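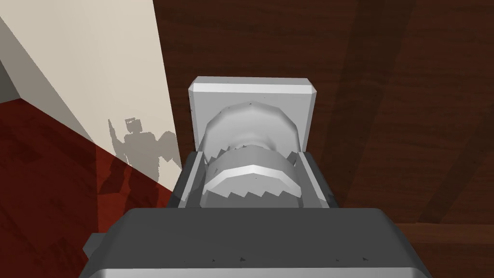 How often should you descale an espresso machine if you already use filtered water? It depends on the hardness left after the filter, and the filter box will not tell you that number. Test the water coming out of it, then set the schedule from the result.

I moved to a new place in September, into a water district fed by wells on the Jiltgate side of the valley. My old tap water was soft enough that I descaled when I remembered to. At the new address the kettle had a white ring after the first few weeks, so I bought a drop test kit and started writing things down.

The kit works by counting drops until the sample changes color. Each drop stands for a fixed amount of hardness, and the conversion is printed on the card. Use a sample twice the size the card calls for and halve the result if you want finer steps. Rinse the vial with the water you are testing first. Leftover tap water in the vial throws off a filtered reading more than I expected.

Filtered water from a fresh Sasico cartridge came out at 54 parts per million as calcium carbonate. I can live with that number. The same cartridge near the end of its life let through a good deal more, and the taste did not change enough to warn me. The cartridge light on the pitcher runs on a timer and knows nothing about the water. I now retest every 2 weeks and ignore the light.

For the machine, a Grunamar single boiler, I run citric acid solution through the boiler and the group, let it sit with the power off, and flush. Mix it in warm water and stir until no grains are left. Flush with 1,000 milliliters of clean water at minimum. Check the manual before using acid of any kind, as some boilers are aluminum and some makers want only their own product. Mine allows citric.

Two things I would do differently. I would have tested the tap before buying the cartridges, which come in more than one type, and I would have pulled the shower screen before the first descale. Loose scale collected behind it and the flow was uneven until I took it off and brushed it.

Next on the list is alkalinity, which the kit measures with a second bottle. I have a page of readings so far and will post them once the current cartridge is used up.

Search this blog
Search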